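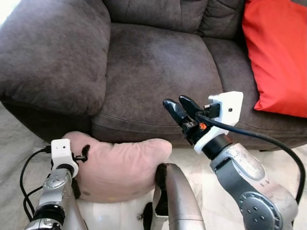
Is the furnished lounge in the Drirnomcombe building included when a tenant rents a room on the upper floors?

The lounge is shared by all upper-floor tenants and is covered by the monthly rent. There is no separate charge for its use, and it does not need to be reserved.

Nudlow Housing Office has received many questions about the new tenancy terms for shared buildings. The main points are set out in this thread. The full terms are posted in the entrance hall of each building and are sent by mail to every current tenant.

Deposits. The deposit for a single room is $200. It is held in a separate account for the length of the tenancy and returned within 28 days of the day the keys are handed in. Any amount withheld will be listed in writing, item by item.

Tenants who paid a higher deposit under the earlier terms do not need to apply for the difference. It will be credited against the next rent payment.

Notice. A tenant who wishes to leave must give 28 days' notice in writing. Email is accepted, provided it is sent from the address on the tenancy agreement. Notice given by telephone or to a member of the cleaning staff cannot be accepted.

Guests. Overnight guests may stay for up to four nights in a calendar month. Longer stays require the written consent of the office. Consent is normally given when the other tenants on the floor have no objection.

Guests may use the kitchen and the lounge when the tenant is present. Keys may not be lent or copied.
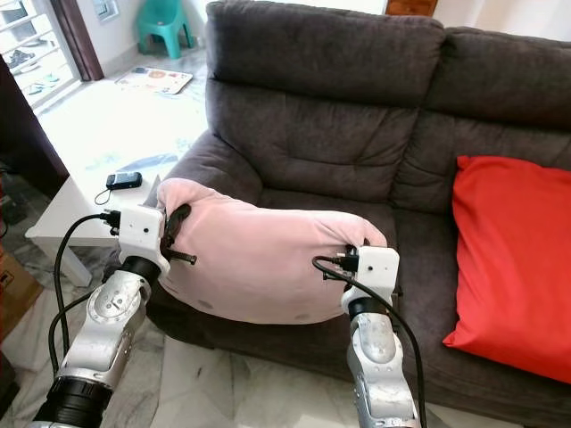

Soft furnishings, Drirnomcombe lounge.

Furniture. Items supplied by the office remain in the room or shared area in which they were placed. Tenants may bring their own furniture into their rooms if the door can still be fully opened. Stairwells and landings must be kept clear at all times under the fire rules.

Wear that comes from normal use is not charged to tenants. Burns, tears and large stains should be reported within two days so that a repair can be arranged. A late report does not by itself lead to a charge.

Repairs. Requests go to Joni Laitinen at the repairs desk. Please include the building, the floor and a telephone number. For loss of heat, loss of water or a door that will not lock, call the emergency number on the back of the key card at any hour.

Requests sent as replies to this account are not logged. We ask tenants not to post room numbers or telephone numbers here.

Quiet hours are unchanged: 10 p.m. to 7 a.m. Laundry machines may not be started after 9 p.m. in Grarora, where the machines are next to occupied rooms.

Rent dates. Rent is due on the first working day of the month. Tenants who are paid later in the month may ask Tuulikki Kemppainen to move the date. One change of date is allowed in each tenancy year.

Correction to an earlier post: bicycle storage at Grarora is in the rear yard. The basement store is closed while the floor is being replaced. Bicycles left there have been tagged and may be collected from the office on presentation of a key card.

Tenants who disagree with a charge or a decision may write to Impi Riihimäki, head of tenancies. A written reply will be sent within 28 days. Payment of the disputed amount is suspended until then.

The terms are available in large print from the front desk. The desk is closed on Wednesday afternoons.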